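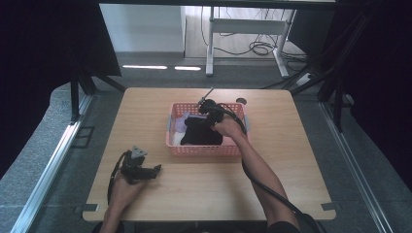

Cronin Street Textile Repair Club

Seam failure in knit fabric, and what I changed on the overlock

Most of the shirts that come across my bench have the same fault. The fabric is fine and the side seam has opened, usually over a length of a few inches below the armhole. The thread on one side of the seam is intact and the thread on the other side has snapped in several places. I have been keeping notes on this since June and have enough now to write something down.

A woven shirt seam is under load mainly when the wearer reaches or bends. A knit seam is under load whenever the garment goes over someone's head. Jersey will stretch to well past its resting width and recover. A straight lockstitch in ordinary polyester thread stretches very little before it breaks. The fabric asks for more length than the stitch contains, and the thread gives out first.

There are two ways to put more length into the stitch. One is a stitch with more thread per inch of seam, such as a narrow zigzag or a three-thread overlock. The other is a thread that stretches, such as textured nylon in the loopers. I tested both on strips cut from the same T-shirt, a mid-weight cotton jersey, seam running along the wale.

Method: each strip was clamped to the edge of the bench at one end and pulled by hand along a ruler until the first audible break. This is crude. It gives a stretched length and says nothing about force. I repeated each stitch 7 times and threw away any strip where the clamp slipped.

The straight stitch broke early every time, before the fabric felt tight. A narrow zigzag did much better. The three-thread overlock with standard thread was better again, but only after I loosened the needle tension. At the factory setting the needle thread broke while the looper threads were untouched, and this matches the damage I see on store-bought shirts. With textured nylon in both loopers and the needle tension backed off, the fabric tore before the seam let go.

The machine is a Vamon 1502, bought used. The tension dials are not linear. Between 3 and 4 almost nothing happens, and between 2 and 3 the stitch goes from tight to loopy. I marked the useful position with a paint pen. Differential feed is slightly above neutral for this fabric; any higher and the edge gathers.

On thread: I had been using Plindumov cones because they were cheap. They shed a lot of lint, and the lower looper needed brushing out after nearly 300 yards. Úna Coughlan lent me two cones of Rikedik textured nylon, and the lint dropped to almost nothing. It melts under a cotton-setting iron. Press from the fabric side, with a cloth, at medium.

For anyone repairing by hand, a backstitch with small slack stitches holds up reasonably well. Stretch the seam gently every inch or so while sewing and let it relax before the next stitch. Do not pull the thread snug. Tie off at both ends of the opening and overlap the surviving stitches by half an inch.

Still to do: the same strips after 28 wash cycles, and a comparison with rib knit, where I expect the needle tension to need changing again. I also want a spring scale so that the next set of numbers includes force.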